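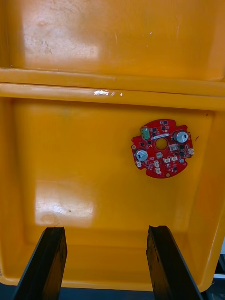
Bin 2 at the pick station, one board on the floor, gripper fingers in the bin

Are plain yellow bins OK for bare boards at a robot pick station?
Posted by Nazma Mondal

We're a small repair shop and we've started letting an arm pick round driver boards out of divided yellow plastic bins. The integrator (Stoten) wrote in our handover sheet that the bins are "suitable for electronics." No standard quoted, no test report. My boss says that settles it. I say a sentence in a handover sheet settles nothing. The boards have two tall capacitors and a bunch of white connectors, and they lie bare on the plastic. What would you want to see before signing off?

Radymyr Sydorenko
A measurement. Bright yellow proves nothing either way, but plenty of ordinary bins are yellow and plenty of people assume the color means something. Borrow a surface resistance meter and check the floor and the walls of several bins, used ones included. Then check the gripper fingertips and their path to ground, which everybody skips. We had an arm at Graltitz where the frame was grounded beautifully and the finger pads were insulated from all of it.

Also ask Stoten, in writing, which document "suitable" refers to. If the reply takes until November, you have your reply.

And write down where the fingers may touch. Board edge only, never the capacitors or the connectors. Shiny bins throw glare into a wrist camera, so I wouldn't trust a pick point that was only tested under one set of lights — try it at 7 in the morning and again at night.

Kamil Havlíček
we ran 800 boards thru normal bins and had no problems. people worry too much about static imo

Miklós Kovács
Kamil, how many of those 800 did you follow up after they shipped? Static damage can show up weeks later, and a board that passes on the bench tells you very little. I agree with Radymyr, and would add one thing: no stacking. One layer per compartment, and put that in the work instruction, or the night shift will fill them to the rim.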